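4.2 Clearing cut foliage from a work table

Most published tests of household manipulation use rigid objects: cups, blocks, boxed food. Clearing up after someone has trimmed plants is a more common chore than many of these, and it asks for different things. A leaf is thin and lies nearly flat. Its stem may be the only part stiff enough to hold. When a sprig has several leaflets, a pinch at the wrong spot tears one off and leaves two objects to pick up where there was one.

We took the task from the packing room at Hikdale, a small nursery where trimmings are picked off the benches by hand between orders. The Salton task set already contains a table-clearing task, but its items are all at least as thick as a finger. We kept its scoring rules and changed the items. Each episode starts with single leaves and sprigs placed apart on a white table, and ends when every piece is in a tray or the time limit is reached. We collected 2803 episodes by teleoperation and held out 225 starting layouts for testing. No layout in the test set was used in training, though the same kinds of foliage appear in both.
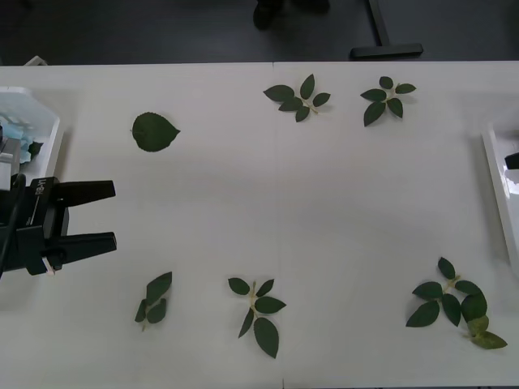
Figure 6. Foliage spread on the table, with the gripper open at left. Pieces range from a single broad leaf to a branching cluster (lower right). Parts of two white trays are visible at the sides.

The layouts vary in how hard they are, and size is a poor guide. A single leaf gives the fingers little to close on except the short end of its stem. A large cluster is easy to grasp but awkward to release, and its outer leaflets can hang over the tray wall. We therefore report results by type of piece as well as by episode.

The policy was trained with the Gatti action-chunking code, with default settings except for a lower closing speed on the fingers. A grasp counts as failed if the piece is dropped before it reaches the tray, or if any leaflet comes off. The operator gets no credit for a second try on the same piece within an episode, and neither does the policy.

Single leaves were the main source of failure. The fingers often slid over the blade and pushed it along the table without lifting it. Sprigs went better when the stem pointed toward the arm – the policy seems to have picked up the operators' habit of taking the stem first – and worse when it pointed away. We tried adding 30 episodes made up only of badly turned sprigs. They helped on the first of these problems and did nothing for the second, which is flat leaves.

For comparison, the nursery's staff clear a similar bench in 18 seconds, mostly by sweeping the trimmings together with the side of the hand. We did not allow sweeping, as the Salton rules require each piece to be lifted. A machine meant for real use at Hikdale would not need to follow that rule, and a brush or scoop might do the job sooner than a better grasp would. On the present evidence we would not put the system on a packing bench. Section 4.3 repeats the test with the Trodelard soft fingertips fitted and all other settings unchanged.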